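Search this site
Enter your search terms

4 min read

Canal diary, November: the hire boat

Well, we did it. Three nights on a hired narrowboat out of Brerlow, and I'm writing this at the kitchen table with my legs still swaying, even though the kitchen isn't.

The booking was a saga in itself. I'd rung Clonis first, the big yard by the lock, and they wanted 411 pounds plus fuel plus a deposit that made me go and sit down. Caldeira, the little place further along the towpath, came in at 162 a night with the diesel thrown in (I know, I did the sums later, it comes to more!) but they had a stove and a proper mattress, and the woman on the phone laughed at my jokes. So Caldeira it was.

The boat was called Produra, painted dark green, and steered like a wardrobe. You push the tiller left and she goes right, eventually, when she feels like it. They gave us a half-hour lesson at the yard and I nodded all the way through it and remembered none of it by the first bridge. We kissed the brickwork, only gently. A man fishing pulled his rod in without looking up.

By the second afternoon I'd got the hang of it - or the boat had got the hang of me - and we went along at walking pace with tea going cold on the roof. I could have done that for a month. Saw a kingfisher, or a blue thing going very fast. The locks are hard on the shoulders and I have a bruise on my shin in the shape of a windlass.

Nights were colder than I'd packed for. The stove went out at four in the morning both times I was in charge of it. I slept in my coat and still had numb toes, so next time it's two pairs of socks and the big blanket, deposit or no deposit.

Home by teatime. The bag is still in the hall and I'm not ready to talk about the washing.

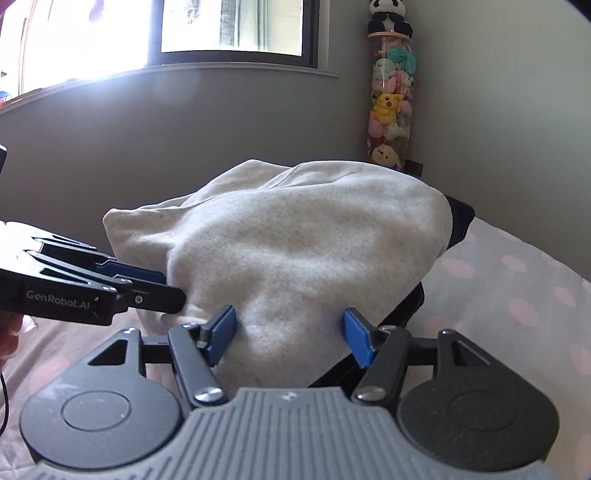 What I'd do differently

Book for a week. Three nights is one for getting used to it, one for enjoying it and one for worrying about getting the boat back on time. Ask about the water tank before setting off, not while covered in shampoo. Take a torch each.

I've already looked at spring prices. Caldeira wants a bit more over Easter, and Clonis has a fancy one with a bath in it that I'm trying very hard not to think about. A bath, on a boat! I'll ring them both in the morning.

We use cookies to make this site work. Accept or manage your choices.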